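Zwischenbericht zum Teilvorhaben „Handgeführte Demonstrationen für zweiarmige Manipulation“
Berichtszeitraum: zweites Quartal
Stand: 26. Juni 2024
Bearbeitung: Marichka Dovhaniuk, Selorm Frimpong

1. Stand der Datenerhebung

Im Berichtszeitraum wurden am Standort Wodemitz 1457 Demonstrationen aufgezeichnet. Davon entfallen 610 auf Aufgaben am Schreibtisch, der Rest auf Küche und Regal. Die Bedienperson führt zwei Handgreifer ohne Roboterarm. Die Lage der Greifer im Raum wird über Markerwürfel bestimmt, die Öffnungsweite der Finger über einen Encoder im Griff. 234 Demonstrationen wurden nach der automatischen Prüfung verworfen, überwiegend wegen Verlust der Markerverfolgung auf einer der beiden Seiten.

2. Methode

Die Trajektorien beider Hände werden auf eine gemeinsame Zeitbasis gebracht und in das Koordinatensystem des Kopfes umgerechnet. Auf eine feste Kamera im Raum wird verzichtet. Der Ansatz geht auf den Vorversuch in Hirau zurück, bei dem jede Umstellung der Möbel eine neue Kalibrierung erforderte.

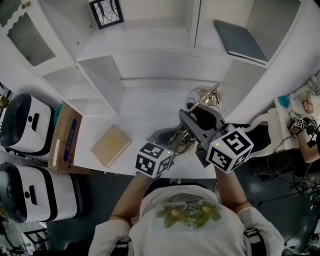

Die größte Fehlerquelle bleibt die gegenseitige Verdeckung der Würfel bei gekreuzten oder eng geführten Armen. Fehlt die Sicht auf einen Würfel kurzzeitig, wird die Lage aus den Daten der Inertialsensoren fortgeschrieben. Bis 200 ms ist das Verfahren ausreichend genau. Längere Lücken werden markiert und vom Training ausgeschlossen.

3. Ergebnisse

Die mit den Schreibtischdaten trainierte Strategie greift kleine Gegenstände zuverlässiger als die teleoperierte Vergleichsvariante. Bei Kabeln und anderen biegsamen Objekten ist kein Vorteil nachweisbar. Die Auswertung durch Wakana Fukuda ist noch nicht abgeschlossen; Einzelwerte werden mit dem Schlussbericht vorgelegt.

4. Abweichungen vom Arbeitsplan

Die Lieferung der Ersatzfinger durch Acharya hat sich verzögert. Arbeitspaket 3 beginnt daher einen Monat später als geplant. Mehrkosten entstehen nicht. Die Übertragung auf den Aufbau in Flundport übernimmt Renji Onishi.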